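Dos brazos para una mesa larga

En el taller compartido de Postutside, un antiguo almacén de persianas, el proyecto que más discusiones provoca todavía no ha cogido un tornillo. Wálter Mosquera y Rozália Mészáros llevan desde diciembre preparando un puesto con dos brazos robóticos, y casi todo el trabajo se ha hecho en simulación: la mesa, los pedestales, los objetos y la vista desde cada muñeca.
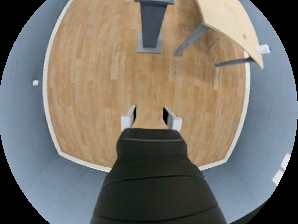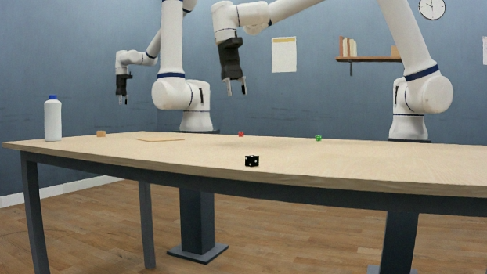 Las pinzas, abiertas y sin carga en las tres vistas.

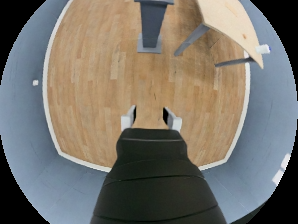 Según Efe Eze, dos brazos son un capricho en un taller donde aún se hace cola para el taladro de columna, y con uno bien calibrado bastaría para clasificar piezas pequeñas. Mosquera no lo discute del todo. Responde que el segundo brazo sirve para sujetar mientras el primero trabaja, y que en un banco doméstico lo difícil es justamente sujetar.

El plan es modesto. El programa, que llaman Skoryk, recibe una orden sencilla, como acercar un dado al borde o poner en pie una botella, y reparte los movimientos entre los dos lados. Cada tarea se repite 1000 veces en el ordenador antes de darla por buena. De las 16 que figuran en la lista, 7 han pasado ya ese filtro.

Mészáros se ocupa de las cámaras de muñeca. El gran angular deforma las líneas rectas – una tabla del suelo se curva como la duela de un barril – y corregirlo le ha llevado más tardes que el resto del código. Al final decidió dejar la imagen sin enderezar y trabajar directamente con ella.

Queda la parte de metal. Los pedestales se soldarán en el propio taller y la mesa saldrá de un tablero que ya está cortado. El montaje empezará por el brazo izquierdo, con la pinza a media velocidad y el botón de parada atornillado al canto.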